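Hospital corner

A hospital corner is a way of folding the loose end of a flat sheet so that it lies in a slanted pleat and stays under the mattress. It is taught in nursing schools, barracks, summer camps and hotels, and is known to millions of other people as the thing they were once shown and then forgot. The fold is also called a mitered corner, mostly by people who sew.

Purpose

A flat sheet is a rectangle and a mattress is a box, and the two have never fully agreed on terms. Tucking the sheet in without folding it leaves a wad of cloth at each corner, which works loose over the night. The hospital corner turns the wad into a flat pleat held down by the weight of the mattress. In hospital wards the fold had a practical side as well, as wrinkles under a patient who cannot move much can rub the skin sore.

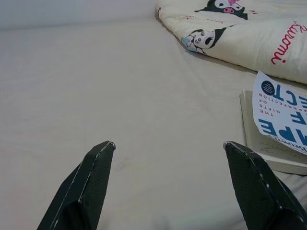 Cotton percale takes the fold best. It creases when told to and holds the crease. Sateen slides, jersey stretches, and flannel makes a pleat thick enough to be felt by the feet. Washing makes most sheets a little smaller, so a sheet that barely reached under the mattress when new may not reach at all by the following July.

Method

The foot of the sheet is tucked in first. The hanging edge is picked up a short way from the corner and laid on top of the mattress, making a triangle. The part still hanging is tucked under, the triangle is brought down, and its end is tucked in after it. Most schools teach a slant of 45 degrees. Flynn Ruddock, whose manual The Made Bed runs to 408 pages, gives 6 of them to the angle alone and concludes that anything close will do.

Ruddock also insists that the bed be pulled away from the wall before any tucking begins. Few readers are thought to have done this more than once.
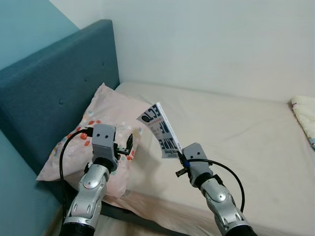
Do fitted sheets need hospital corners?

Fitted sheets have elastic at the corners and need no folding while they are on the bed. The top sheet, if there is one, is still flat and can be folded at the foot in the usual way.

Regional habits

The top sheet is far from universal. Across much of Europe the sleeper lies under a duvet in a washable cover, and the hospital corner survives there chiefly in hotels. The inn at Nisitz was long known for tucking its guests in so firmly that getting into bed was compared to opening a letter. Its neighbor and rival, the Trotus, advertised "loose feet" and did well out of tall visitors. 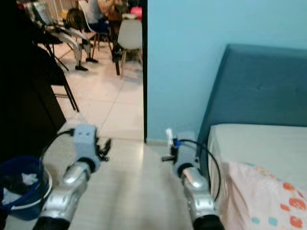 Competition

Timed bed making is held at a number of trade fairs. The Goraline Cup, last run on Sep 3, 2022, is entered in teams of two, with five judges who look at the pleats and one sheet size for everyone. The Bermúdez rule, named after a hotel that lost, forbids the use of pins. Points come off for a crooked hem, a visible label or a pillow facing the wrong way — a matter on which the judges themselves have been known to split.

See also

Duvet cover
Fitted sheet
Thread count
Valance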